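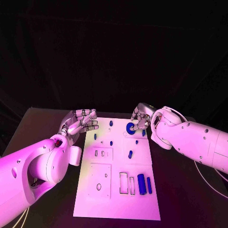 Fig. 1 – As duas mãos sobre o tabuleiro de encaixes, peças azuis.

Aula 6: quanto custa, afinal, montar uma bancada?

Quando planejei a minha primeira bancada, coloquei na planilha os braços e as mãos e achei que tinha terminado. Que ingenuidade! Faltavam a mesa, os cabos, a luz, o tabuleiro com as peças... No nosso exercício o laboratório se chama Briltville e tem 3,000 para gastar só em acessórios, até dezembro. A Fovar cobra 846 pelo tabuleiro completo e a Akia pede 622 por um parecido, sem peças de reposição.

Eu sempre separo o que se compra uma vez do que se repõe (pino pequeno some, acreditem). O jogo avulso de peças sai por 395 na Samonte. Somem isso à proposta da Akia – dá 1,017 – e comparem de novo com a Fovar. 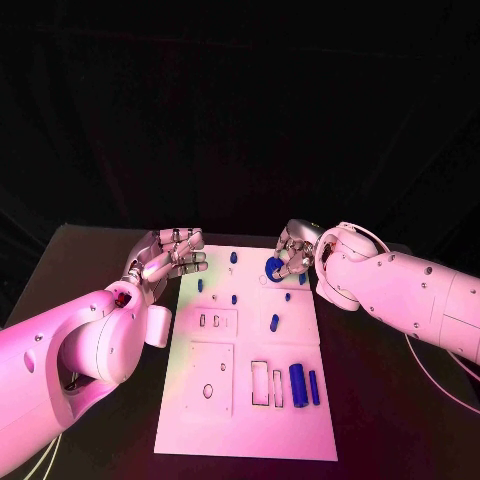
Shabnam discordou de mim na aula passada: para ela, o frete e o prazo pesam mais que a diferença de preço, e uma bancada parada custa caro. Tem razão em parte, e por isso acrescentei uma coluna de prazo na planilha. Preencham mesmo que seja um chute, mas escrevam que é chute.

Para a próxima aula, tragam o orçamento em uma página, com duas versões: a mínima e a que vocês defenderiam numa reunião.

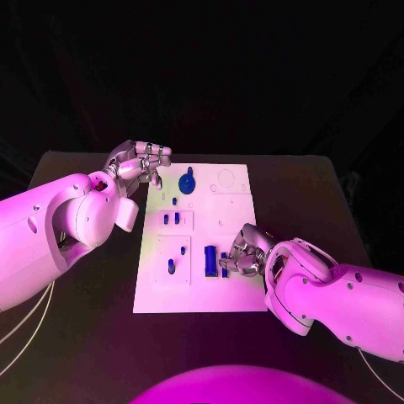 Shabnam Ghauri
Monitora da disciplina

Pessoal, recebo as planilhas até a véspera da aula. Ponham impostos e frete em linhas separadas, por favor – no semestre passado veio tudo junto e eu sofri para corrigir!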